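Forum > Data Collection > Household Tasks

Posted May 22, 2022 by tableduty

I'm recording bottle wiping for a learning system, 40 takes so far, all at my glass-topped table. My hands cover half of every bottle. Are these takes any use?

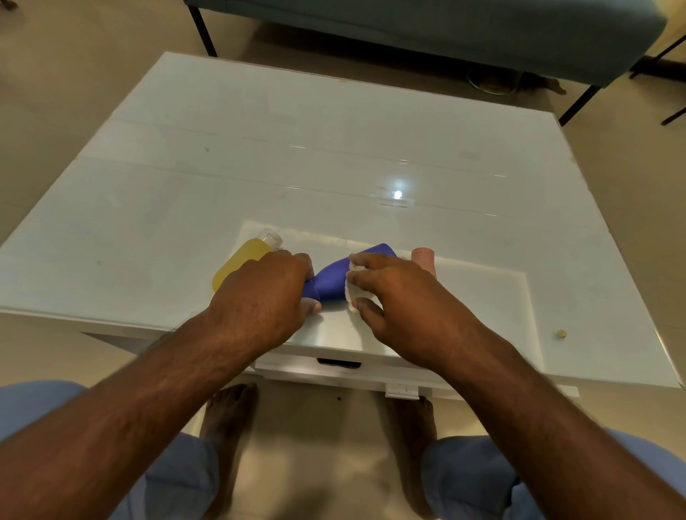 I also change my grip whenever I get bored, so often.

halell_hand
Keep them. A model that only sees perfect grips panics at the first thumb. Do log the glare off the glass, and move the table every 8 takes or it'll learn your ceiling light.

vodville2
just use a bigger cloth

tableduty
A bigger cloth hides the bottle entirely, but thanks.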